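Sport Management: Unit 15
Head Coach Appointments at Professional Soccer Clubs

Students should read the Oosthuizen case before the seminar. Drolerska dismissed its head coach in May, with 22 league matches played, and named an assistant as interim coach.

Consider the following points:
Contract length and severance terms
The authority of the sporting director over transfers 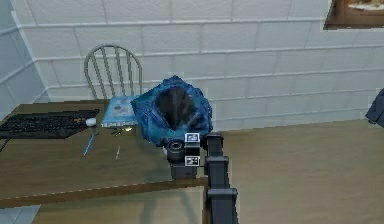 Written responses are limited to 885 words and should be submitted to Ji-hoon Cho.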